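Clip Hangers and Sock Drying - Gallery

Posted Nov 20, 2020 by Kalliopi Bakalis

Clip hangers get less attention on this site than folding racks and lines. This page covers the kind with a molded rail and metal clips on wire hooks. It suits small laundry: socks, gloves, baby things, washcloths.

I moved most of our socks to one of these in September. The rack in the hall had been taking up the whole doorway, and socks kept dropping through the bars. A hanger needs one hook or one length of pole. Ours goes over the shower rail on laundry days and in the closet the rest of the week.

Cream rail, molded loops, metal clips on wire hooks.

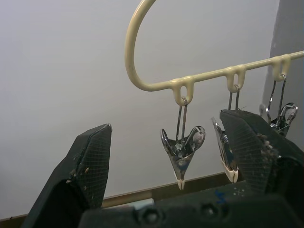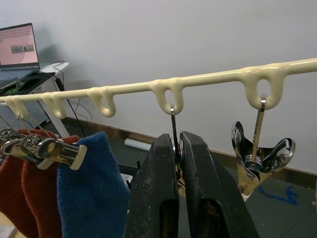
I hang socks by the cuff, one to a clip, with the pairs side by side. Some people clip them by the toe so the elastic doesn't carry the weight. Dionysis Liapis, who runs the laundry room at the Clinley apartments, does it that way and says the cuffs last longer. I have tried both and have not seen much difference, except that thick knits dry faster for me with the opening down.

Leave a gap between heavy socks if you have the clips to spare. Thin cotton ones can go close together. Wool should be rolled in a towel first, or it will drip for hours.

Clips on wire hooks can be taken off and moved along the rail on most models. Check before you pull - on some the wire is closed all the way around, and forcing it will bend it out of shape. A bent hook still holds, but it swings into its neighbor.

For cleaning, wipe the rail with a damp cloth and a little dish soap. Dust collects on the upper side when the hanger is stored open. Wipe metal clips dry if you put them away in a bathroom.

Sizes vary a lot. The small Asano hanger is 30 cm across and the large one is 70 cm. Flukumero sells spare clips in packs of 2, and they fit both.

Next gallery: pole brackets and over-door hooks.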